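Workshop Talk > Robot Arms > Teaching by Hand
Search this board Go
3 min read

**Two arms, one handover – by hand or by remote?**

Stovance
Hi all! I've been at this since July and I'm still torn. I want my pair of arms to pass a little tied green bundle from one to the other, and my remote-control demos come out jerky right where the grippers meet.
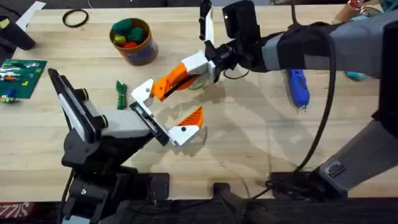
Left and right grippers close together, jaws on the left one open.

I did 40 passes and I'd keep maybe half of them, if I'm being generous.

Tiltent
Lovely setup! I'd turn the motors loose and guide the arms by hand – you feel the contact, and that's worth a lot with soft fingers like yours.
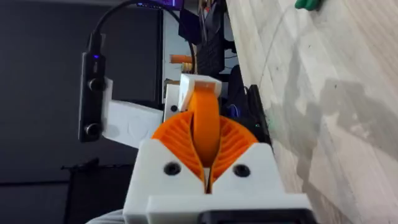

Orange ribbed fingers, from the wrist camera.

Jayawardena
Have to disagree, friend. Guide by hand and your own hands end up in every wrist view, and then the robot learns to look for them. Stay remote and slow right down for the last bit.

Stovance
I did wonder about that! The bundle sits out in the open between the arms, so there's plenty of room to slow down. 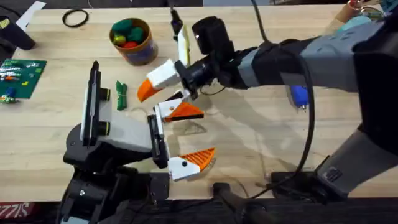 My other worry is the cup of soft bits, which I'd like to try next. Same speed for both?

Anwara Ekanayake
Slower for the cup, dear. We ran two speeds at Woltside and the slow demos needed far less weeding.

Tiltent
Fine, fine – but try three by hand anyway and tell us how it goes!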